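Terrace and Garden Room News: The Woven Chairs

Chairs back at the table, please
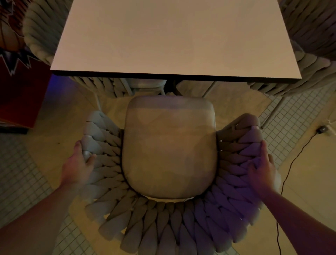
Why we ask

The woven armchairs in the garden room came to us from Redholm in June, and most of our members like them very much. They are comfortable, the seat pads are soft, and the braided back goes around you so that you can sit with a coffee for a long time. But they are wider than the old folding chairs, and when they stay in the middle of the floor after a meeting, the next group has difficulty to pass with the trolley. The door to the terrace is also there, and it must stay free.

So we have one request to everybody who uses the room. When you leave, please put each chair back to the white table, with the front of the seat toward the table.

How to move them

Take the chair by both armrests, one hand on each side, and move it straight. Please do not pull it by the top of the back only. The braid is thick and looks very strong, but if it is always pulled in the same place the strands become loose, and we have already sent one chair to the workshop in Ivberg for this. The repair was well done, but we waited 16 days and the chair was missed at the spring lunch.

Please lift a little when you go over the edge between the tiles and the wooden floor. If the chair feels too heavy for you, ask a neighbor. It is quicker with two people and there is no shame in it.

The armrests should stop before they touch the table. Leave a space of about 5 centimeters. The table has a black edge, and on the old table we had many marks from chairs which were pushed too far. We would like to keep this one nice.

The seat pads

The pads are a light beige, and they show everything. If you spill something, take the pad out of the chair and put it on the shelf by the sink with a note, so that we can wash the cover the same evening. Please do not turn the pad over and leave it. We found two like this after the Zúñiga concert, and the stains had gone too deep for washing.

We have 6 spare covers in the tall cupboard, on the second shelf. They close with a zipper at the back. The color is a little darker than on the first ones – the shop in Jirnmont did not have the same fabric anymore – but when the chair is in its place you will hardly notice it.

In the evening

If you are the last group, please wipe the tabletop with the soft cloth and only water. The spray from the kitchen leaves lines on the white surface. Cups, papers and flowers should not stay on the table during the night, because the cleaning starts early and everything that is left goes into the box under the coats.

The colored lights have their own switch, to the left of the door. They are pretty, but they are easy to forget when the ceiling light is already off.

The list for booking the garden room in June is now hanging in the hall. There are still free afternoons in the second half of the month.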